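Ticket: Recipe import drops second ingredient list
Product: Grisometti recipe manager, desktop
Status: Closed, fixed by workaround
Opened by: Sumeya Tsegaye
Assigned to: Barrera support desk

Summary
Recipes with more than one ingredient list come in with only the first list. The method text comes in whole. No error is shown, and the import log says the job finished normally.

What I was doing
I am moving my collection out of Ivach, which stops syncing in October. The export from Ivach is one archive with 2,951 recipes in it. I split it into batches of 400 because the full archive made the import window hang at the "reading file" stage. Every batch finished.

The problem showed up when I opened a lemon tart. In Ivach it has a list for the pastry and a list for the filling. In Grisometti it has the pastry only. The method still says to whisk the eggs into the lemon juice, but there are no eggs or lemons anywhere in the ingredients. I then opened a lasagna, a layer cake and a dumpling recipe and all of them had the same fault. Recipes with a single list look fine.

Steps to reproduce
Export any recipe with two lists from Ivach as a plain archive.
In Grisometti, go to File, Import, Other program.
Leave all settings as they are and click Start.
Open the recipe. The second list is missing.

What I tried first
Restarted the program. No change.
Deleted the tart and imported it alone. No change.
Turned off "Merge duplicate ingredients" and imported again. No change.
Opened the export file in a text editor. Both lists are there, so the data is leaving Ivach correctly.
Imported the same file on my laptop, which has a fresh install. Same result.

Update, same day
Support asked whether photos were also being lost, since they are stored after the ingredients in the file. They are not. I checked the entries in my "Prep and boards" category, which are mostly notes on kitchen basics with one photo attached to each. The text and photos all came through at the original size. The cutting board entry is complete.

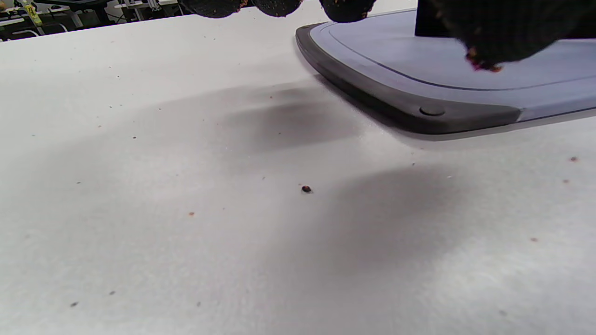 Barrera support desk replied that photos are read in a separate pass, so good photos do not rule out a fault in the ingredient reader. They asked for the export of one affected recipe and the first lines of the import log, and wanted to know if the lists in Ivach had headings or were only separated by a blank line.

I sent the tart file and the log. Mine have headings. I typed "Pastry" and "Filling" as headings in Ivach when I entered it. I also made a test recipe with a blank line in place of the second heading, and that one imported in full, as one long list. So the fault is tied to headings.

Support answer
The reader treats a second heading as the start of a new section of the recipe. When it does not find a section with that name in Grisometti, it skips everything down to the method. The developers have it on their list. Until a fix is out, there is a setting that gets around it:

Close the program.
Open the settings file in the Grisometti folder.
Find the line import_subheads and change the value from 0 to 2.
Save, start the program and import again.

With the value at 2, headings are kept as plain lines inside the ingredient list. They will not be bold and they will not fold, but nothing is skipped.

Result
Changed the value and imported the tart. Both lists are there, with "Filling" as a line between them. Removed the earlier batches and ran them all again overnight. The tart, lasagna, cake and dumplings are correct.

There were 16 recipes left over that still had a missing list. All of them came from an old Dreltalham file I brought into Ivach years ago, and their headings end in a colon followed by a tab. I took the tabs out by hand in Ivach, exported those again and they came in correctly.

Two things for whoever picks this up next. Scaling counts the heading line as an ingredient, so if you double a recipe you may see a stray number in front of "Filling." It goes away when you set the servings back. Also, the shopping list will include the heading unless you untick it.

I would like the log to give a warning when a list is skipped. Support has added that as a separate request.

OK to close this one.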